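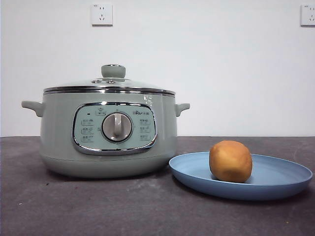
图：浅绿色电煮锅，旁边蓝盘子里一个土豆

小镇花钱做“城市品牌”，到底有没有用？
版块：品牌与传播 > 地方营销

楼主 河边旧书摊
发表于 23/08/2021

我住的地方叫Pratuldale，外地朋友多半没听过，这也正是镇里最近开会的由头。上个月镇上请了一家叫Drodura的公司来做“地方品牌重塑”，出了一本册子，我从头看到尾，看完更糊涂了。

册子的核心是一句口号：“慢慢来，刚刚好”。配一套标志，三条波浪线加一个圆点，说波浪是河，圆点是“归属感”。我把标志拿给家里人看，我妈说像洗衣液。

我想请教做这行的人几个问题。第一，一个镇的品牌跟一瓶洗发水的品牌真能用同一套办法做吗？洗发水不好卖可以换配方，镇上的路灯坏了半年没人修，换标志能修好？第二，册子里说“提升认知度”，可从头到尾没写现在的认知度是多少，也没写要提到多少，那明年拿什么验收？第三，口号换成隔壁任何一个镇的名字都成立，这算不算白做？

我不是反对宣传，镇里的老渡口和春天的集市我都觉得值得让人知道。我就是不太信这一套。

2楼 阿蛮不蛮

坐等专业人士。不过“像洗衣液”这个评价很准，现在十个城市标志九个长这样，渐变色加曲线，再配一段看不懂的解释。

3楼 半壶冷茶

做过几年地方项目，说两句不中听的。

楼主第三个问题问到点子上了。我们内部有个土办法，叫“换名测试”：把口号里的地名遮掉，换成别的地方，读着还顺，就退回去重写。“慢慢来，刚刚好”过不了这一关。问题是甲方往往就喜欢过不了关的，因为谁都不得罪。你要是写“渡口之镇”，住在山那边的居民就要来问，我们这边算什么？

所以我的看法是，空口号多数是开会开出来的，不能全怪设计公司。

4楼 河边旧书摊（楼主）

回3楼：那我就更不明白了。知道过不了关还交上去，钱照收，这不就是公司的责任？我请木匠打柜子，我说要三条腿的，他总该提醒我一句会倒吧。

5楼 半壶冷茶

提醒了，会议纪要里也写了，然后甲方签字要三条腿的。你觉得木匠应该把钱退回去，我也觉得，可是他还有房租要交。

6楼 Hok-lam Lu

实名说几句。我在外地做过旅游推广，后来转去做居民调研，两边都待过，立场可能比较别扭。

楼上几位把“品牌”和“标志口号”当成一回事在骂，我认为骂偏了。一个地方在外人心里是什么样子，不管你花不花钱，它都已经在那里。有人去过，回来说停车难、面好吃，这就是品牌。花钱做的那部分，最多是把已经有的东西挑出来，说得清楚一点。挑得对，有用；凭空编，没用，有时候还有害，客人冲着“慢生活”来，发现渡口旁边在打桩，回去骂得更凶。

所以我会反过来问楼主：Drodura做这本册子之前，有没有调研？问了谁？怎么问的？册子后面一般有附录。

7楼 河边旧书摊（楼主）

翻了附录。写的是“回收有效问卷1000份”，没写在哪里发的，没写问题原文，只放了一张饼图，说多数受访者对本镇印象“正面”或“非常正面”。

我们镇上的人我问了一圈，没有谁填过。

8楼 Hok-lam Lu

那我有保留了。1000份不算少，可是样本从哪里来比数量要紧得多。如果是在网上的问卷平台买的，填的人很可能连Pratuldale在哪儿都不知道，看到五个选项顺手点“正面”就过去了。这种题我见得多，你编一个不存在的地名放进去，照样有人说印象正面。

建议去要问题原文和发放渠道。公共经费做的东西，要这个不过分。他们要是拿不出来，你再下结论。

9楼 南城小喇叭

我来唱个反调。你们动不动就要数据，有些效果本来就没法量。我老家以前没有标志，特产包装各印各的，有的写县名，有的写乡名，还有的写个根本不存在的“山庄”。后来统一了，外地亲戚至少知道那几样东西是一个地方出的。你说认知度提高了多少？我不知道，但我过年带回去送人，不用再解释一遍了，这不是效果？

10楼 半壶冷茶

这是产地标识，有实物、有质量标准、有人管授权，跟一句口号是两码事。你老家那个能成，靠的是包装后面那套管理办法。把标志换丑一点也照样能成。

11楼 南城小喇叭

可是总得先有个标志，管理办法才有地方落吧？你们这些内行说话都喜欢把前面那一步说得不值钱。

12楼 半壶冷茶

前面那一步值钱，值不了报价单上那么多钱。

13楼 苔上行

路过。隔壁板块以前有人讨论过Tai那个镇，也是先请人做口号，用了2年换掉，又请人做了一个新的。旧的路牌没拆干净，现在进镇的路上先看见旧口号，转个弯再看见新口号。我开车经过一次，以为自己进了两个镇。

所以我对这种事的判断标准很简单：看它能不能撑过一次换届。撑不过的都是装修。

14楼 阿蛮不蛮

进了两个镇哈哈哈。有照片吗？

15楼 苔上行

在开车，没拍。

16楼 三号线末班

大家都在说口号，我想问一下钱。楼主说花钱，花了多少？包含什么？只做册子和标志，跟包含后面几年的推广执行，不是一个概念。没有价格就说贵，我也不太信。

17楼 河边旧书摊（楼主）

问得对，我应该一开始就写。公告上只有总额，没有明细，而且是跟镇中心的路面翻修合在一个条目里的，所以我也说不出品牌这块占多少。我写信问过，回复说“按程序办理”。

因此我主楼里没写“贵”，我写的是不信。

18楼 三号线末班

行，那我收回一半。合在一个条目里这件事本身就挺有意思的。

19楼 Wakov工作室小周

利益相关：我们工作室参加过类似项目的比选，没中，所以我的话打个折听。

比选的时候，评分表里创意占大头，调研方法只占8分。你要是把预算都花在调研上，提案那天拿出来就是一堆表格，旁边那家放个短片，配上航拍和钢琴，评委眼睛都亮了。我们第一次就是这么输的。第二次我们也放了短片，还是输了，输给了一个更好看的短片。

想让结果靠谱，得从评分表改起，骂公司没什么用，换一家也一样。

20楼 南城小喇叭

这话我同意，虽然跟我前面说的好像有点打架。

21楼 Hok-lam Lu

同意评分表的问题，不同意“换一家也一样”。我见过有的团队主动把调研原始记录公开，甲方并没有要求。行业里做法差别很大，一棍子打死，等于给偷懒的人找了台阶。

另外给楼主一个具体的建议。与其争口号好不好，不如请镇里答应一件小事：明年3月集市的时候，在入口问来的人两个问题，从哪儿来，怎么知道这里的。不用请公司，几张纸就够。连续问几年，口号有没有用自己就看出来了。

22楼 半壶冷茶

两个问题够是够，但是要小心谁来问。穿着印了新口号的马甲去问，答案就不用看了。

23楼 河边旧书摊（楼主）

谢谢各位。我整理成一封信交上去，要三样东西：问卷原文、发放渠道、费用明细。集市那个主意也写进去，马甲的事单独写一行。

南城小喇叭说的统一包装我回去想了想，镇上做米糕的几家确实各写各的，这个我愿意支持，不过得先问他们自己想不想。

对收到答复这件事，我不抱太大希望。有消息再来更新。

24楼 苔上行

先问一句，你们镇的旧路牌拆不拆？

25楼 河边旧书摊（楼主）

册子里没提。我加到信里去。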